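Diary, late April

Up before six again because I couldn't stop thinking about the wrist cables. Rerouted both of them outside the arms with more slack and it made such a difference! Last week the left one snagged every time I rolled the gripper past a quarter turn. Now it swings clear – I ran the old Steinbach test routine 17 times and got no faults at all.
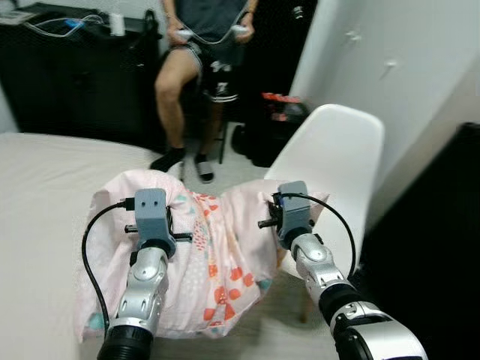 Cloth is so much harder than blocks, and so much more fun. I've been on fabric all month here in Nandthorpe and I still grin when both sides grab on. My trouble is the middle. With a gripper pinching each side of the pink printed piece, it bunches up and sags into folds between them, and the lower edge stays on the bed, so I need to pull wider before I lift. The white controllers feel great in the hand, though I hold my arms too high and my shoulders know it by lunch.

Logged 35 tries before dinner. Dropped the speed limit to 300 on the shoulder joints and it's smoother – should have done that in March. The Plalcombe forum thread on finger pads is worth another read too.

Tomorrow: new pads, tighten the left base, back up the logs. Maybe a towel if I'm feeling brave.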